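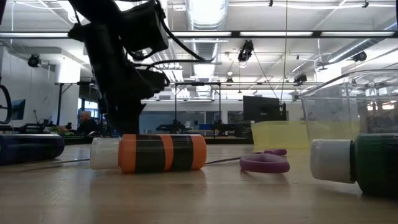 Ticket 192: the Bosirach incubator in the teaching lab reads 6 degrees high again, and the yeast plates for the open day look cooked. Christos swapped the probe and got the same number. He also put a bottle on its side to check the shelf for level – the orange-and-black striped one with the white cap, same as on the table with the purple scissors – and it stayed put, so we can at least rule out geology.

Search this site Go

Mon 11 February, by Christos Psarras

Update: reset the controller to factory settings. It now reads 300, which would be impressive. Pimentel says to reseat the ribbon cable. Plates moved to the Siller unit next door, which hums but tells the truth.

We use cookies. Accept

Status: open, waiting on cable.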